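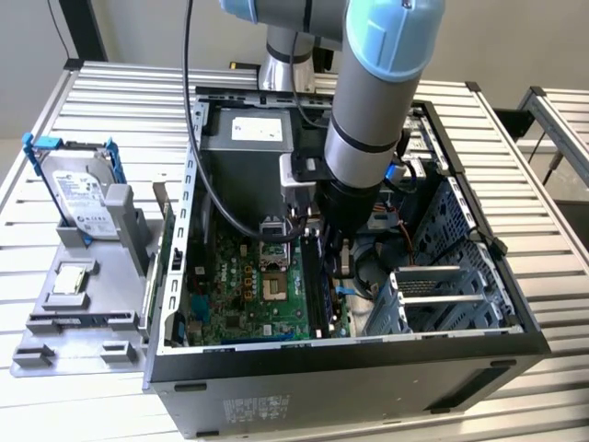

Bammont Digital Access Project
Second progress report to the Melnyk Fund
Period covered: October through February

Summary

The project lends refurbished desktop computers to households in the Bammont and Pusmont school districts and runs evening classes for adults who want to use them. At the end of February we had 103 computers out on loan against a target of 130 for the full grant year. Classes are running at both sites. Spending is under budget on equipment and over budget on transportation. We are asking for one change to the budget, described below.

Loans

Most of the computers in this period went to families with children in grades 5 through 9. The rest went to adults who signed up through the Pusmont adult education office. Each loan is for twelve months and includes a monitor, keyboard, mouse and a printed setup guide. The guide was rewritten in November after several families had trouble with the wireless settings. Calls about setup have dropped a good deal, and most of the ones we still get are about passwords.

We did not expect how many households would ask for help getting an internet connection in the first place. The discount program offered by the local provider requires a form that is hard to find and harder to fill out. Staff now go through the form with people at pickup. It adds half an hour to each appointment, and for that reason we have moved pickups from the lunch hour to between 4 and 7 p.m.

Donated equipment

The Zisora office park gave us two large batches of used desktops. The first batch was in good shape. The second was older than we had been told, and many of the machines needed more memory and a new drive before they could run a current operating system. A few were not worth the cost of parts and went to the county recycler. Drives are wiped before anything leaves the workshop, and a wipe record is kept for every computer.

Parts cost less than planned in spite of this. We bought memory used, and the drives came from a closeout sale.

Classes

The beginner class meets for eight weeks and covers email, files, online forms and basic safety. Two rounds have finished in Bammont and one in Pusmont. Attendance in Bammont was steady. In Pusmont it fell off after the fourth week, mainly because the bus schedule changed in January and the last bus now leaves before class ends. We have moved the Pusmont class up by 45 minutes - the earliest the library can give us the room - and will report on attendance next time.

People who finished the class asked most often for a follow-up on spreadsheets and one on job applications. Henk Vermeulen has drafted an outline for the second and will teach it in the spring.

Budget

Transportation is over by $300. The van rental company raised its day rate, and we made extra trips to collect the second Zisora batch. The equipment line has $3,478 unspent. We request permission to move $300 from equipment to transportation to cover the overrun. The total budget stays the same. The detailed ledger is attached as Appendix A.

Plans for the next period

- Place the remaining computers on the Bammont waiting list.
- Start the job application class.
- Mail a short survey to all borrowing households, in English and Spanish.
- Agree on a written minimum standard with Zisora before accepting another batch.
- Begin calling the first borrowers about returns and renewals.

Questions about this report can go to Henk Vermeulen at the project office, weekdays until 5 p.m.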